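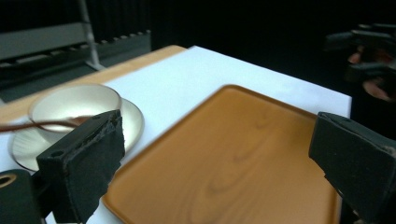

How do you get sticky rings off a serving tray without dulling the finish?

Warm water, a drop of dish soap and a soft cloth laid over the spot for 11 minutes. Then wipe with the grain, or with the printed grain if that's what you've got, and dry it right away.

I know 11 sounds fussy, but that's how long my kitchen timer runs when I twist it as far as it likes to go these days, and it works, so I've stuck with it! Old honey sometimes needs a second round. Syrup hardly ever does.

Please don't go at it with the green side of the sponge. I did that to a lovely tray I'd bought at the Gisbridge flea market in July and it has had a cloudy patch ever since (I put the fruit bowl on it).

For candle wax, put a bag of ice cubes on the drip until it goes brittle, then lift it with an old plastic card. Ozan Aksoy wrote in to say he uses a guitar pick, and I've tried that too — it gets into the corners better than the card does.

Greasy film is a different animal. If you keep your trays near the stove like me, they get that tacky feeling on the rim first. Mix 2 tablespoons of white vinegar into a cup of warm water, wipe, rinse, dry. Skip the vinegar on real bare wood and on anything waxed.

Storing them: stand them on edge, like records. Mine used to live in a stack of four under the baking sheets and the bottom one was always scratched. Now they're in a wire file sorter from the office aisle, with a dish towel between the two painted ones.

Oh, and if a tray slides around on the table, cut a strip of rubbery shelf liner and tuck it underneath. Wash the liner now and then, it collects crumbs like you wouldn't believe.

Next time I'll get to the tea stains in my thermos.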